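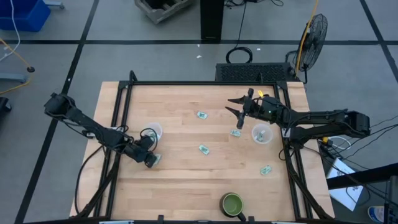

*Butcher-block table, May.*

**Oil test on butcher block, running notes**

Picking this up where the last page ran out of room. The question is still whether the Plernetti oil is worth what we pay for it over plain mineral oil, and I am still the only person in the shop who thinks it's a question. Gebhard considers it settled. Gebhard has also been using the same rag since I started here.

Samples are offcuts from the Brolimby order, all maple, sanded to the same grit, cut small enough to fit on the shelf over the sink. Set A got Plernetti. Set B got mineral oil from the drugstore. Set C got mineral oil with beeswax melted in, at a ratio of 4 to 1 by weight, which I had to make twice, the first batch having gone into the good saucepan and then, by vote, into the trash with the saucepan.

**9:40 a.m.** Second coat on everything. Wiped on, left alone, wiped off. Set A drinks it up quickly and goes slightly amber. Set B looks exactly as it did before, only smug. Set C is tacky at the edges where I was generous.

**11:15 a.m.** Water drops. One dropper's worth on each block, timer on. Shirley Campbell came by to ask if I was watering them. Told her yes.

Results, such as they are:

- A: bead held for 59 minutes before the edge started to flatten
- B: flattened almost at once, dark ring when wiped
- C: bead still standing when I went to lunch, so no number

Must do C again on a day when I'm prepared to skip lunch. I have written this down before.

**1:30 p.m.** The coffee test. Left cold coffee on all three until it looked like a stain I'd be blamed for. A wiped almost clean. B did not. C wiped clean but took a skin of wax with it, so there's now a dull patch the shape of Ohio. Buffed it with a cloth and it came back, more or less. More or less Indiana.

Gebhard's position, for the record: any oil works if the customer puts it on once a month, and no oil works otherwise, and the customer won't. Hard to argue with. The Kennedy countertop came back last winter looking like driftwood, and that one had gone out with a full can of Plernetti and a printed card. The can came back too. It was sealed.

**End grain.** Separate problem and I keep pretending it isn't. It took up to 93 grams on the big offcut before it stopped going dull overnight, and I ran out of patience at the same moment, so those two facts may be related. Next time, weigh the can before and after each coat, and stop trusting the pencil marks on the side of it.

**To do**

- Redo C with less wax. Try Ikis pellets instead of the block, which I have now grated onto my own knuckles
- Ask Shirley for the old scale back
- New rags
- Hide new rags
- Leave one of each set by the window and don't touch it, including me

Set A still smells like walnuts at closing. The label says nothing about walnuts. Emailed Plernetti to ask, in case somebody's allergic.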